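Chapter 7
Fair Fights: Comparing Grippers, Arms, Cameras and Controllers

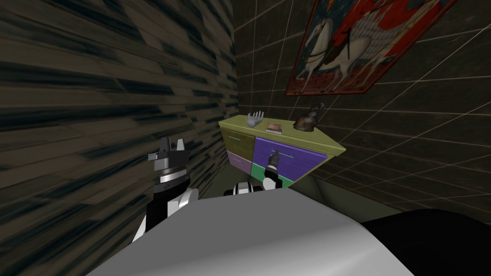 Sooner or later every robotics group holds an argument about hardware, and the argument is nearly always settled by whoever ran the last demo. The demo went well, so the gripper is good. The demo went badly, so the gripper is junk, or the lighting was wrong, or somebody leaned on the table. By the end of a week the group has strong opinions and no numbers, and a purchase order goes out on the strength of the opinions.

This chapter is about getting the numbers. It assumes you have read Chapter 5 on joint and Cartesian control and that you did the simulator exercises at the end of Chapter 6, or at least looked at them with regret. You will need a working two-arm model and one task the model can finish some of the time. A task it finishes every time is useless for comparison, and so is one it never finishes. Drawer opening sits nicely between the two, so we will use drawers for most of the chapter.

7.1 Why drawers

A drawer looks like the easiest thing in the house. Children manage it before they can talk, usually the drawer with the batteries in it. For a robot it is a compact collection of most of the ways things go wrong. The handle has to be found, approached from a sensible direction and held without being crushed. Then the arm must pull along one line and only that line. Pull a little to the side and the drawer binds, the fingers slide off, or the whole chest comes along for the ride.

Each part of the setup has its own way of ruining the attempt:

The camera can misplace the handle. A thin handle seen from a steep angle covers very few pixels, and a small error in depth sends the fingers into the drawer front.

The arm can run out of reach. It may get to the handle comfortably and then find that backing away folds the elbow into the robot's own body.

The gripper can lose its hold. Parallel fingers are cheap and easy to model, and they like a handle that is presented to them squarely.

The controller can be too stiff. A position controller that is wrong about the pulling direction will be wrong with great confidence.

Notice that the four failures look much alike from across the room. The drawer stays shut. If all you record is "drawer stayed shut," you have learned nothing about which part to replace, though you will certainly hear suggestions.

7.2 The Talavera comparison

Our running example is a comparison made at the Talavera lab, written up internally on 2020-12-11 and kindly released to us with the embarrassing parts left in. The lab had 2 grippers to choose from. The Dedomach was a parallel gripper with flat, hard fingertips. The Dilska had a longer stroke and softer pads, and it cost enough more that somebody was going to have to justify it.

Both were tested in simulation on the same arm, with the same chest of drawers and the same controller, which everyone called Prurkham after the project that paid for it. Each gripper got 200 attempts. The starting pose of the robot was varied a little from one attempt to the next, and both grippers were given the same list of starting poses in the same order. Hold on to that last detail. It is the one most often skipped, and we will spend all of Section 7.4 on what happens when it is.

An attempt ended in one of 3 ways: the drawer opened past a set mark, the time ran out, or the simulator reported a collision hard enough to stop the run. The lab's first draft had only success and failure. It was changed in September, after an afternoon in which the Dilska scored very poorly and the recordings showed it had a firm hold of the handle nearly every time. The arm was hitting its joint limits. The gripper had been taking the blame for the elbow.

7.3 What to hold still

The rule is short and widely ignored: change one thing. If you swap the gripper, keep the arm, the camera, the controller, the furniture and the starting poses as they were. In simulation this is nearly free. On a real bench it takes patience and a roll of tape.

There is a catch. A new gripper is seldom the same length as the old one, so the fingertips no longer sit where the controller thinks they do. Leave the tool offset alone and you are testing the new gripper with a handicap. Retune the whole controller and you have changed two things. The Talavera group corrected the offset, left every gain untouched and wrote down that they had done so. We recommend all of it, particularly the writing down.

Before reading on, take your own drawer task and list everything that would change if you fitted a different gripper tomorrow. Include the mass at the wrist and the view from any wrist camera. Keep the list. Exercise 7.1 asks you to mark each item as fixed, corrected or ignored, and the last column tends to be the longest.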